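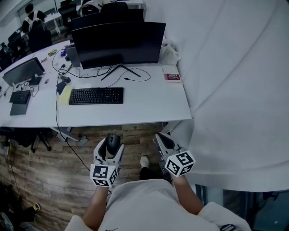
Norneter publica Ola 3, el programa que por fin sabe dónde acaba la mano

La nueva versión calcula la trayectoria de pinzas manuales a partir de marcadores impresos y avisa cuando no se fía de sí misma

Grusthorpe, marzo. Norneter pone hoy a disposición de sus clientes la versión 3 de Ola, su programa de seguimiento y preparación de trayectorias para pinzas manuales con cubos de marcadores. La versión anterior hacía lo mismo, con la salvedad de que a veces situaba la mano izquierda dentro de la mesa y seguía adelante sin inmutarse. Ola 3 detecta esas posiciones imposibles, las señala en rojo y pide una revisión. Ha costado 182 correcciones y un número de cafés que la empresa prefiere no auditar.

El programa recibe vídeo de una persona que manipula objetos corrientes con una pinza en cada mano: levantar un ratón de ordenador, apartar un teclado, recoger lo que haya quedado por el escritorio. A partir de los cubos impresos en blanco y negro, Ola reconstruye la posición y la orientación de cada pinza y entrega trayectorias que un planificador puede utilizar sin limpieza previa.

"Durante dos versiones pedimos a los clientes que despejaran la mesa antes de grabar", recuerda Elfriede Frei, directora de producto de Norneter. "Nos contestaron, con mucha educación, que si sus mesas estuvieran despejadas no necesitarían un robot. Tomamos nota."

Novedades principales

Seguimiento con oclusiones. Cuando una cara del cubo queda tapada, Ola 3 continúa con las visibles y amplía el margen de error que declara. Si no queda ninguna a la vista, interrumpe la trayectoria. La versión 2 improvisaba, y lo hacía con un aplomo envidiable.

Asignación de manos. Cada cubo lleva identificadores propios y el programa los comprueba en toda la secuencia. El cruce de brazos, que antes convertía a los operadores zurdos en diestros, deja de alterar el resultado.

Calibración abreviada. El procedimiento completo pasa a durar 30 segundos. El manual que lo explica ha adelgazado en proporción y ya cabe en una hoja, por las dos caras.

Filtro de fondo. Cables, monitores, telas colgadas y compañeros de espaldas quedan excluidos del cálculo. También se han resuelto los falsos positivos con camisas de cuadros, un problema que en la oficina de Grusthorpe se había intentado solucionar primero con una circular sobre vestuario.

Pruebas internas

El equipo dirigido por Raimo Lahtinen, responsable de percepción, procesó 3567 secuencias grabadas en escritorios de oficina. Los resultados, incluidos los fallos, acompañan a la documentación técnica. El apartado de fallos es el más largo y Lahtinen lo recomienda como lectura.

"Lo difícil no es seguir un cubo, que para eso está pintado", afirma Lahtinen. "Lo difícil es que el programa reconozca que lo ha perdido. Hay profesionales con veinte años de carrera que todavía no han llegado a esa fase."

Entre las limitaciones conocidas figuran los reflejos intensos sobre las caras impresas, los movimientos muy bruscos y los cubos montados al revés. Para este último caso Ola 3 incluye un mensaje de error específico, redactado en tono neutro tras descartarse los cuatro primeros borradores.

Integración con Thygesen

Ola 3 exporta directamente a Thygesen, el planificador de movimientos de la casa. Las trayectorias se muestrean a 300 puntos por segundo y conservan la apertura de la pinza y el nivel de confianza de cada tramo. Los proyectos creados con la versión 2 se convierten al abrirlos. Conviene guardar una copia, consejo que figura en el manual desde la primera edición y que, según el servicio de soporte, goza de una excelente salud como texto decorativo.

Disponibilidad

La actualización es gratuita para los clientes con contrato de mantenimiento vigente. Los demás pueden solicitar una licencia de evaluación, que incluye todas las funciones y las plantillas para imprimir los cubos. Se ruega imprimirlas sin ajustar al tamaño de página.

Sobre Norneter

Norneter desarrolla programas de percepción y planificación para manipulación robótica desde su oficina de Grusthorpe.

Contacto para prensa: Pauline Sugden, comunicación, Norneter. Se atienden consultas a partir de las nueve de la mañana. Las consultas técnicas se remiten a Raimo Lahtinen, que contesta por escrito y con gráficas.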